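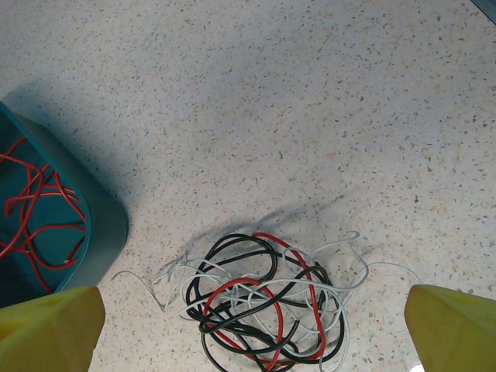

Reporting pick-up results for tangled wire when some trials are in water

Posted in Manipulation and Grasping

Heloísa Leite

I'm writing up a small study on picking up loose electrical wire with a two-finger gripper, and I need advice on the method section before I send it to my supervisor on Wednesday.

The policy takes images from the wrist camera and nothing else. No depth, no force reading. It was trained on 2,165 demonstrations, all driven by hand. Some have the wire lying on a hard speckled surface, some have it in a plastic tray, and a smaller share have water in the tray. We called the whole set Takunis so that we'd have something to name the folders.

For the test we ran 49 trials. Each one was marked as a success or a failure by the person at the arm, and I had planned to report one success rate over all of them. My worry is that the trials are not really the same task. On a dry surface the wire shows its full colour. Under water the red goes dull and brownish, and you get white reflections off the surface that move when the fingers go in. The policy has more trouble there, and I can see it in the videos, but I don't know if I have enough wet trials to say so in print.

There is also a problem with what counts as a success. Our rule was "the gripper closes on the wire and lifts it". With a tangle, the fingers can close on one strand and lift it while the rest of the bundle stays where it was. One of the people scoring called that a success and the other called it a failure. We only noticed this in December, after all the trials were done.

So I have two things to sort out. Can I still give one number? And can I fix the scoring afterwards, or do I have to run everything again? The arm is booked out to another group for the next month, so running it again is possible but slow.

One of the wet trials is below, with the fingers closed on a segment of the red wire and other parts of it under the surface.
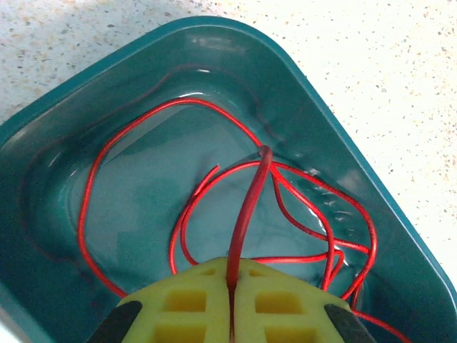 Erlinda Cruzado

You don't have to run it all again. You do have to drop the single number, or at least stop it being the main result.

Take the scoring first. You have video of the trials, so score them again from the video. Write the new rule down before you open the first file and don't change it halfway through. I would use separate outcomes in place of pass and fail:

No contact, or the fingers close on nothing.
Fingers close on wire but it slips out before the lift is finished.
A strand is lifted but part of the bundle is still resting on the surface or the tray floor.
The whole bundle is clear.

Your two scorers disagreed about the third one, and it deserves its own row in the table. Whether it counts as good enough depends on what the wire is being picked up for. If you are moving it into a bin, a strand that drags the rest along behind it might be fine. If you want one strand out of the pile, it might be exactly what you were after. Put the counts in and let the reader decide.

Have both people score every video without seeing each other's marks, and rename the files first so the order and the date are hidden. You can't hide wet from dry, as anyone can see the water, but you can stop people knowing which version of the policy was running. Then report how often the two agreed. If they still disagree on a lot of them, the rule isn't clear enough yet. A wrist camera is a poor view for this as well, because the fingers cover the bottom of the picture and you often can't see what the lower loops are doing. If you had a second camera on the bench, use that for scoring and say so.

On wet and dry, split the table by condition and give the raw counts, successes over attempts, with an interval next to each. The Wilson interval is the usual choice for small samples. With 49 trials divided into conditions the intervals are going to be wide, and they may well overlap. That is all right. You write that the success rate was lower in water, that the sample is small, and that the study was not set up to test the difference. Don't write that water "caused" it unless you kept the other things the same. Did you use the same wire, the same starting shape and the same tray in both? If the dry trials were on the open surface and the wet ones were in the tray, then you changed the walls and the water together and can't tell them apart.

Please also say how many of the training demonstrations had water in them. A reader will want that figure straight away.

bestmont_lab

Just run more wet ones when you get the arm back. Doing statistics on small numbers is a waste of time, and reviewers will ask for more trials whatever you do. We also put a polarising filter over our camera for anything with water and it cut the glare. Might be worth a go.

Comments on this answer

Erlinda Cruzado: A filter is fine for the next study. She can't add it to trials with a policy trained on unfiltered images and then pool the results with the old ones.

bestmont_lab: Fair point, I meant for next time.

Schnyder

I agree with Erlinda on the outcomes. I'd add something about how the wire was reset between trials, as I didn't see it in the post.

If someone drops the tangle back by hand each time, it tends to come out looser as the session goes on, and the later trials get easier. I did this with cable on the Giltum rig and had to throw out an afternoon of data. What worked for me was taking a photo of each starting layout, printing them, and laying the wire out again to match as closely as I could. Every condition then got the same set of layouts, and I could compare them in pairs, which needs fewer trials than comparing two separate groups.

In water you won't get an exact match because the loops drift a bit after you let go. Wait until the ripples have stopped before you start the run, and put the waiting time in the paper.

If your layouts weren't controlled, check the first frame of every video. Sort them by how spread out the wire is and see whether the wet ones all ended up at one end.

Heloísa Leite

Thank you both, this helps. To answer Erlinda, the wire was the same but the layouts were not matched, and a good part of the dry trials were on the open surface. I'll pull out the dry tray trials as their own row and compare the wet ones with those only. It leaves me with fewer trials in each row, but at least the tray is the same.

I've asked for both scorers to go through the videos again using the four outcomes. We do have a bench camera, but it wasn't switched on for every session, so I'll have to list which trials were scored from the wrist view alone.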